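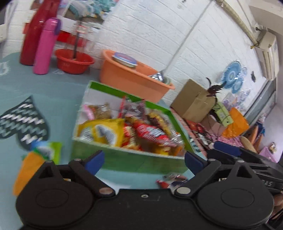 Snacks for the walk, in the green box.

Subject: Re: [coastpath] Strand to Musness in one go?

December 16, 2022

Hello all,

So pleased to see this question come up, as it's my favourite stretch of the whole coast and I'll talk about it to anyone who stands still. I've put the original message in below with my answers after each bit.

> We've walked the coast path in short bits for years and would like to do
> Strand to Musness in a single day. It's 22 miles by the guide. Is that
> sensible for people who normally do half that?

Yes, do it! Pick a long day in August and start early. The first part out of Strand is flat and firm underfoot, and you can get a lot of miles done before breakfast has worn off. The climb doesn't come until after the lighthouse road, and even then it goes up in steps, with a grassy shelf between each one (lovely for lying down on). My first time I had never walked more than 14 and I got there, slowly, with one blister and a very silly grin.

If you want a practice, the loop from Murneo over the moor and back by the quarry has the same sort of ground and you're never far from the bus.

> The guide says the path is closed at Sukarau farm and sends you round by
> the road. Is that still right?

No, the guide is out of date on that one. The new footbridge opened in the spring and you can go straight through the lower fields, which saves 2 miles of tarmac. Look for the second gate, past the barn, as the first one only goes to the slurry pit. There was a sign but the wind had it.

> Also, what do you do about food? There seems to be nothing on the way.

There's the van at the lighthouse car park, but I've found it shut as often as open, so carry everything. I like lots of little things I can eat while moving, and I start putting them by in the box at home well before a big walk. One proper sandwich as well, for the top. Water is harder. There's a tap on the chapel wall at Murneo, just off the path, and then nothing until Musness. I took up to 3 litres last time and drank the lot.

> Last thing, is there any chance of seeing the terns that far north?

A very good chance! They nest on the shingle just short of Musness and you'll hear them long before you get there. The warden's board had 3,000 on it when I went by. Keep to the seaward side of the rope, wear a hat, and leave yourselves time to stand and look.

The last bus back is at 6, from outside the harbour office and not from the stop marked on the map. If you miss it the pub will ring for a taxi.

Please write and tell us how you get on. I'm hoping to do it again myself, the other way round this time, with the wind behind me.

Happy walking!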